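Search this site Enter keywords Go

4.2 Evaluation of the Jutent service package

The second product in our comparison is Jutent, which Budell offers as a yearly subscription. The customer receives a trained grasping policy, a calibration tool and remote support during working hours. The arm and the gripper are not included in the price. We installed the package at our Feluvcombe site in August and used it without changes to the default settings, as a small company would probably do.

For the tabletop tests we selected everyday objects with different stiffness. A snack bag bends under the fingers, a crushed drink can offers few flat faces, and a round object can roll away when it is touched from one side. Each trial began with the objects on top of a drawer cabinet (Figure 5). The operator gave one short command and did not help the robot after that.
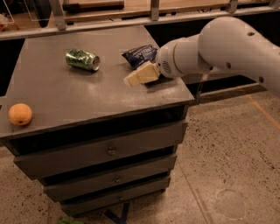

Figure 5. Two-fingered gripper at the front of a snack bag on the cabinet top.

In total we carried out 339 trials, and the robot lifted and held the named object in 181 of them. A trial was counted as failed if the object was dropped, if the wrong object was taken, or if no grasp was made within 32 seconds. We find this result moderate. The sales material of Budell speaks of "ready for use on the first day", and in our opinion this is too optimistic for soft packaging.

The support service made a better impression. Our questions were answered by Prasetyo Sumampouw, and his advice on the approach height was clear and easy to apply. The calibration tool was also simple, but it must be started again after every change of the gripper fingers, and the manual mentions this only in an appendix. The same objects were used with the Tshabalala kit, for which the results are given in Section 4.3.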